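How I finally learned to read a sewing pattern

May 21, 2025

So the skirt is done. It has pockets, it has a zipper that goes up AND down, and I wore it to the grocery store yesterday like it was a gala. If you've been reading since February you know this is the same skirt I cried over, threw in a bag, and hid behind the vacuum cleaner. We've made up, the skirt and I.

I wanted to write down how I got from there to here while I still remember it, mostly for the two or three of you who emailed to say you also own a folder of patterns you've never dared to unfold.

Where I started

My aunt left me her machine and a box of patterns, and I figured I'd pick one with an easy-looking drawing on the envelope and just follow along. Well. You open the envelope and out comes a sheet of tissue paper the size of a bedspread, covered in lines for every size at once, plus little triangles, circles, arrows and the word "nap" all over the place. I thought nap was a suggestion. I took one.

The first skirt I cut out was a size too small because I went by my store size. Pattern sizes and store sizes have nothing to do with each other! I buy a 10 at the mall and I'm nowhere near a 10 on the envelope. There's a chart on the back flap with body measurements, and you measure yourself with a tape, in your underwear, standing normally (don't suck in, the skirt will find out), and then you use that number and let go of your feelings about it.

The evening class

After the vacuum cleaner incident I signed up for a class in Draltville, 19 minutes from my house if I hit the light by the car wash and a good deal longer if I don't. The teacher is Chrysanthi Konstantinidis and she made costumes for a touring theater for years. She is extremely calm. I brought her my too-small skirt and she turned it inside out, looked at it for a while, and told me my stitching was straight. I've been living off that compliment ever since.

The first evening we didn't sew a thing. We spread the tissue out on the big tables and she had us trace one size, just one, with a fat marker onto plain paper. Then we wrote on each piece in our own words what it was. "Front, fold goes here." "Pocket, cut 4." I can't tell you how much friendlier it looked once it was in my own handwriting. I still have the paper and it's going in a frame if I ever clean up the hallway.

Grainline, a love story

The long arrow on every piece is the grainline, and it has to run parallel to the finished edge of the fabric. I'd been ignoring it. I had been turning the pieces every which way to squeeze them onto less fabric, and that's how you get a skirt that slowly rotates around your body as you walk. Mine did a quarter turn between the parking lot and the library.

What works for me now is pinning one end of the arrow, measuring from there to the edge of the fabric, then swinging the other end until it measures the same. Pin that, and only then pin the rest. It's slow. I put on a podcast.

Notches, and why I was cutting them off

The little triangles along the edges are notches, and they show you which edge gets sewn to which. I'd been neatly trimming them away because they looked like mistakes. Narayanan Joseph, who sat across from me in class and was making a very ambitious raincoat, snips a tiny cut into the seam allowance at every notch, and I've switched to his way. Single notch is usually the front, double notch is usually the back. Match single to single and double to double and half of the instructions suddenly make sense.

My one warning is to keep the snip short. I went too deep on a pocket and had to patch it from behind with a scrap of pillowcase.

What I spent

The class was 121 dollars for the whole course, paper included. I bought my fabric at Tsakiris, the shop next to the pharmacy, and got a dark green cotton twill that frays a little but presses beautifully. I also bought good pins with glass heads, and I'd tell anyone to do that before buying any gadget at all. The plastic heads melt under the iron. Ask my ironing board.

I did fall for one gadget, a magnetic seam guide, and I used it twice and went back to a strip of tape on the machine. 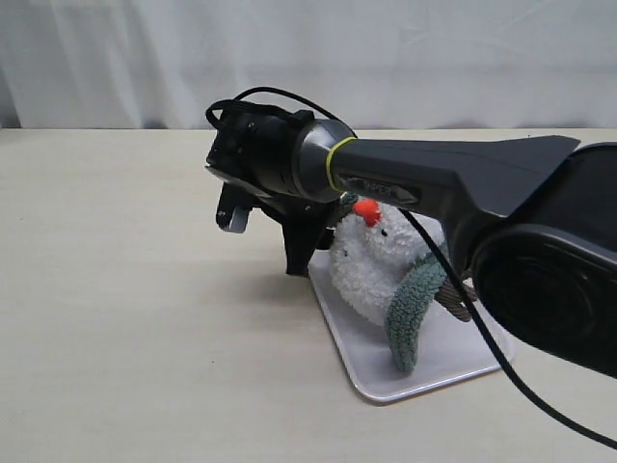 Your questions from last time

Marisol asked if she needs a serger. I don't have one. I zigzag my edges and they've survived the washer fine so far.

Someone else wanted to know whether to wash the fabric before cutting. Yes, please, wash and dry it the way you'll wash and dry the finished thing. My twill came out noticeably shorter and I was so glad it did that before it was a skirt.

And a few of you asked about the zipper. I basted it by hand first, in bright pink thread, and then machine-stitched next to the pink. It took me a whole evening with tea breaks and I only had to rip out one side. Chrysanthi says hand basting saves time in the end and I'm starting to believe her.

Next on the table is a shirt with a collar, and I already know the collar stand is going to be trouble. If you have a favorite beginner shirt pattern, leave it in the comments, ideally one with big diagrams!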